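Hello all,

Si-woo Yeo wrote:
> Does anyone on here still pay for things with coins, or are we
> all just sitting on them? I asked at Pedalness whether they'd take
> it for a new back wheel and got a very blank look. Also, is Grakex
> any good for small amounts? Their fees page makes my head spin.

Lovely to hear from you, Si-woo, and what a good question. I do still spend a little, mostly at Haslinger, where I bought a coffee grinder back in March and the whole thing went through before I'd found my reading glasses.

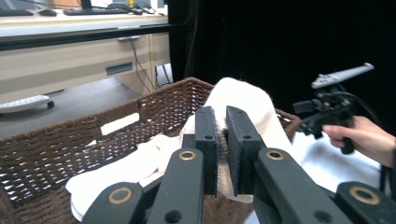 As for Grakex, I've used it for small amounts and been quite happy, though I do wish they'd put the fee on the same page as the price. I changed 500 pounds in one go and then another 800 a bit later, and the second lot worked out dearer than I'd expected - my own fault for picking the quick option without reading it. If you can wait a day, choose the slow one.

I keep my spending money on my phone and the rest on a Livetti, tucked away with the recovery words written out on paper. Please do write yours down too, and don't keep them in your email (I know at least one of you does!). 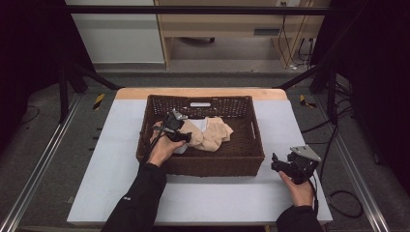 Leeds, 11/6/21

I meant to send this last night and fell asleep over it, so one more thing before it goes. Do try Pedalness again and ask for the owner, as the Saturday staff may simply not have been told.

Warmest wishes to everyone,
Maureen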